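Keltholm Wrist and Thumb Brace, second version
Reviewed by Frauke Steinbach
Jun 28, 2018

The Keltholm is a removable brace for pain at the base of the thumb, mainly the kind that comes from wear in the joint where the thumb meets the wrist. It is sold by Rarkbridge in left and right versions and in two sizes. I wore the right-hand brace, size medium, for eleven weeks. It was bought at full price.

Construction

The body is a knitted sleeve with a separate stay along the thumb. The stay is aluminium and can be bent by hand, with some effort, to set the angle between thumb and palm. A second, softer stay runs along the palm side of the wrist and lifts out through a slot. Closure is by two straps, one round the wrist and one across the back of the hand. The seams are flat except at the web of the thumb, where the binding is folded over twice and forms a ridge.

Fit

Measure round the knuckles, without the thumb. The size chart on the packet gives the same figure for the top of small and the bottom of medium, so a hand on that line could take either. I tried both. The small held the thumb better but left a mark at the wrist after an hour. The medium needed the wrist strap pulled nearly to its limit.

The stay should be shaped before the brace is worn for any length of time. As supplied it is almost straight and holds the thumb too close to the palm to grip a jar or a mug. I bent mine outwards in May and have changed it once since. A hand therapist can do this in a few minutes, and I would ask for it if one is available.

In use

With both stays fitted, the wrist is held firmly and the tip of the thumb stays free. Writing is possible but slow. Typing is fine apart from the space bar, which I moved to the left thumb. Turning a key and opening a tin were both less painful than without the brace. Wringing out a cloth was no different.

With the palm stay removed, the brace is far more useful in the kitchen and garden. The thumb is still supported and the wrist bends normally. I used it this way for most of the day and put the palm stay back for lifting.

It is too warm for sleeping in. For night use I went back to the Koech rest splint, a plain moulded shell which does nothing except hold the hand still.

Washing and wear

Hand wash with both stays out. It dries overnight on a rack. The hook part of the wrist strap collects lint and had lost some of its hold by week nine. The knit has begun to pill along the palm. The stays show no cracks, though aluminium should not be bent back and forth often.

Compared with the Flirholm

The Flirholm is cheaper and thinner and fits under a coat sleeve. Its thumb support is a plastic strip which cannot be shaped. For mild pain it may be enough. For pain on every pinch, the Keltholm gives noticeably more support.

Anyone with numbness, swelling or a recent fall should have the hand examined before buying either.

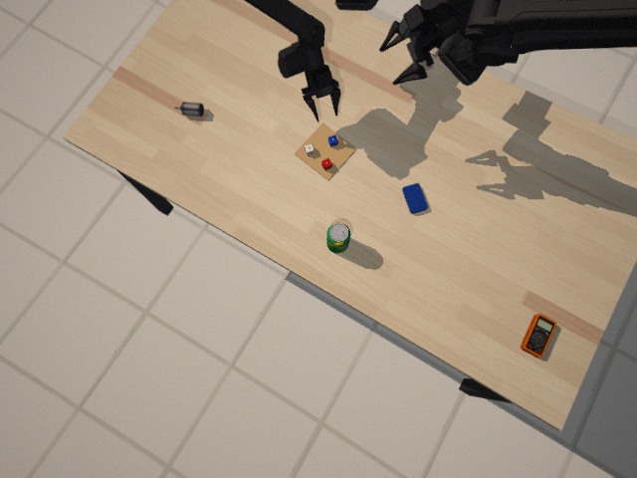

Verdict

Good support, adjustable, and easy to put on with one hand. The ridge at the thumb web rubs and the sizing needs correcting. I would buy the medium again and replace it when the wrist strap fails.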